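Week 4: Teaching by hand, teaching by remote

Last week we got as far as what a demonstration is on paper: a list of joint angles, a gripper opening and whatever the cameras saw, all stamped with a time. This week you make some. I've put my notes up early so you can read them before the lab, and yes, the part on timing will be on the assignment.

Two ways in

Kinesthetic teaching is the one everybody likes first. You put the arm in its floppy mode (the button on the Graller arms is behind the wrist, and it's stiff, so use your thumb), grab it and walk it through the job. You feel the weight of the thing and you feel the contact when a peg touches the side of a hole. Lovely! The trouble is that your own arm is now in the recording. If the side camera can see you, the policy learns that a cup gets picked up when a sleeve comes into view, and then you take the sleeve away and it sits there doing nothing. I did exactly this in my second year of grad school and lost most of July to it.

Teleoperation keeps you out of the way. You hold a leader arm or a pair of hand controllers, and the robot follows from a metre or two off. Now the cameras see what they'll see at run time, but you've lost the feel of contact and you'll push too hard. Everybody does. Watch the current reading on motor 4 – if it climbs while nothing is moving, you're leaning on the table.

Catríona Mac an tSaoi, who ran this lab before me, used to make her students do the first hour by hand and only then sit down at the controllers. I've kept that up. People who have felt the arm hit its joint limit drive it much more gently afterwards.

What to record

Each pair does 90 demonstrations of the block transfer. Split them however you like between the two of you, but write down who drove which, as you two will have different habits and we'll be plotting them. Use the Ondex recorder for all of it. Start recording before you touch the controllers and stop once the arm is back home. If you fumble the block and recover, keep the take and tick the recovery box. If you drop it on the floor, bin the take.

Please don't try to be fast. A good transfer takes 19 seconds on our setup with a calm driver, and there's no prize for beating that. Long pauses are worse than slow motion, though. When you stop to think, the recorder logs a pile of frames where the right answer is to stay put, and the trained policy will happily copy that and freeze over the block. If you need to think, think at the home position.

Wrist view or side view?

Somebody asked this after the last lecture and I gave a rotten answer, so I'll have another go. The side camera stays put, so the background stays put too, and a network can get lazy and memorise it. The wrist camera goes where the gripper goes. The fingers stay in the same part of the picture and the rest of the world swings past behind them, tilted, smeared when you turn quickly, with lights and people and furniture coming and going. It looks awful to us. For learning it's often the more useful of the two near the object, where position relative to the fingers is what counts. Far from the object it may not see the object at all, and that's where the side view earns its keep.

So we use both. For the assignment you'll train three times: wrist only, side only, then the pair. I'm not going to tell you which one wins, and it changed between last year's blocks and this year's anyway.

A word on blur. Exposure on the wrist camera is fixed, and if you whip the arm around you'll get streaks. A few are fine. If half a take is streaks, you're driving too quickly, so slow your wrist turns and leave the shoulder as it is.

Before the lab

Read the Sjöberg handout up to the end of the section on time alignment. Skip the proofs, or don't, they're nice. Check that your login works on the Delitlow machine and that you've got space for 200 gigabytes, which means clearing out your week 2 files. Bring closed shoes. The e-stop goes within reach of whoever is not driving, and that person keeps their hands free – no phones, no coffee.
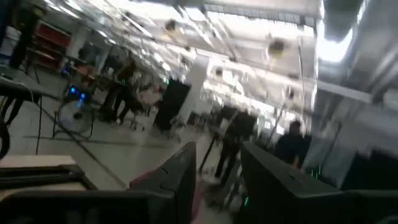 Once your takes are in, play back a handful from start to finish before you leave the bench. Check that the gripper opening in the log lines up with what the fingers are doing on screen. If it lags, come and find me and we'll fix the clock offset before you train on anything.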